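手持ちグリッパーでの教示、透明な板や白い天板が相手だと軌跡が飛びます

投稿者:Baoshan Long
カテゴリ:ロボット・自動化 > 教示・遠隔操作
投稿日:7月21日

手持ちのグリッパーを人が両手に持って作業し、その記録から双腕ロボットに動作を覚えさせようとしています。社内ではTravusと呼んでいる案件です。6月から始めて、いまデモが300本たまりました。

困っているのは自己位置の推定です。グリッパー側のカメラ映像から手先の軌跡を出しているのですが、透明な大きい板に近づくと急に数センチ飛びます。板には天井の蛍光灯が映り込んでいて、手を動かすとその反射も動きます。赤い印のあるあたりでは少しましになる気もしますが、きちんと比べてはいません。 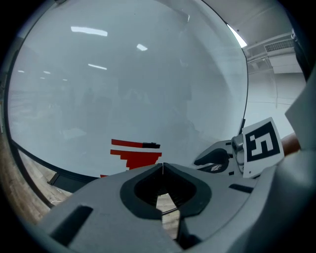
再生すると、ロボットの手先が途中で一度横に逃げてから戻るような動きになります。そのまま学習に入れてよいものか迷っています。処理はWanの標準設定のままで、特徴点の上限は400にしています。2234まで上げてみたこともありますが、計算が遅くなっただけで飛び方は同じでした。

やり方を変えるべきか、後処理で直せるものか、経験のある方に教えていただきたいです。照明は部屋の都合で全部は消せません。

Xiaoqing Lu

特徴点の上限を増やしても直らないと思います。反射を拾っているなら、増やした分も反射に乗るだけです。床や壁のように動かないものが映像に入っている時間を長くするほうが先です。

当方で効果があったのは次の順です。

まず、板の領域をマスクして特徴点を取らないようにする。板が画面の大半を占める区間では残りの点が足りなくなるので、そこはIMUでつなぎます。つなぐのは1秒以内にしてください。それ以上はずれます。

次に、頭の位置のカメラからグリッパーのマーカーを読み、手先の位置を別に求める。両手のマーカーキューブが同時に見えている区間なら、左右の相対位置も出ます。両腕で一つの物を扱う作業だと、絶対位置よりこちらの誤差のほうが問題になることが多いです。
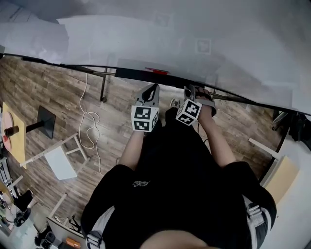
注意点として、マーカーは面が一つしか見えていないと姿勢が反転することがあります。二面以上見えているフレームだけを採用し、間は補間で十分です。前腕で隠れやすいので、作業者には肘を少し開いてもらいます。それと、頭のカメラは本人が動けば一緒に動きます。床や机の脚など、作業中に動かさないものを基準にして、カメラ自体の位置も毎フレーム出しておく必要があります。

天板が白無地の場合も同じ問題が起きます。模様のあるシートを敷くと軌跡は安定しますが、ロボットで実行するときも同じシートがないと見た目が変わって成功率が落ちました。貼るなら両方で貼る、貼らないなら両方で貼らない、でそろえてください。

300本については、手先の速度を計算して、人の手では出ない値が一か所でもあるものを外すのが早いです。飛んだ区間を滑らかにして残すことは勧めません。ロボットはその曲がった動きをそのまま覚えます。

Celivberg

うちは部屋の蛍光灯を半分だけ消したら直りました。板の向きを少し変えるだけでも違うと思います。Wanは使ったことがないのでわかりません。

Baoshan Long(投稿者)

ありがとうございます。速度で調べたところ、12本に明らかな飛びがありました。どれも板に正面から近づいたときのものです。この12本は外して撮り直します。

マスクは今週中に試します。頭のカメラの映像は残してあるのですが、時刻合わせをしていませんでした。録画の最初に両方のグリッパーを同時に閉じる動作が入っているので、それで合わせられるか見てみます。

Xiaoqing Lu

閉じる動作で合わせるなら、最後にも一回入れておくと時計のずれがわかります。長い録画だと最初だけでは足りません。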